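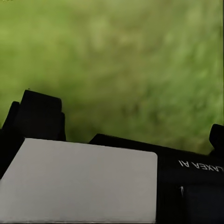
Ticket 3347 – Egg basket demo for the open day at Endine
Opened: April 2022. Product: Parnura simulator, yard scene. Status: waiting for reply.
We will show the egg demo to visitors on a big screen, and the wrist views are too soft for this use. In one of them the grass is only a green blur, while the white lettering on the black housing is sharp, but upside down. I would like to rotate this view by 180 degrees. The setting "flip" in the menu does nothing, also after restart.

Reply from Wultora support
Please tell us your build number, and if the main view has the same problem.

Our answer
Build is 1101. The main view has the correct direction and we are happy with it. With the gripper at the near rim of the basket, all three yellow eggs can be seen inside, so the visitors can follow.
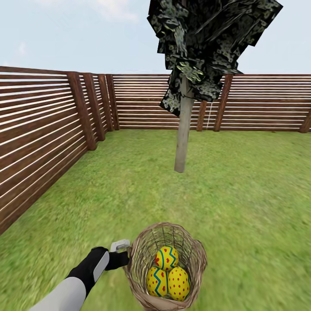 Our rehearsal is in room Dow, with one presenter and no keyboard at the screen. For this reason we need the views to be correct at start – nobody can change them during the talk. The main view must keep the tree and the back fence behind the basket, as it does now. Second wrist view, gripper open, for comparison:

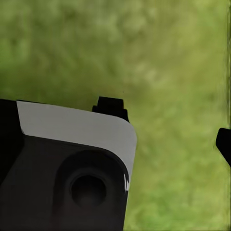
Steps tried
1. Deleted the view settings and loaded the scene again. No change.
2. Installed build 1012. The flip works there, but the scene does not load the sky.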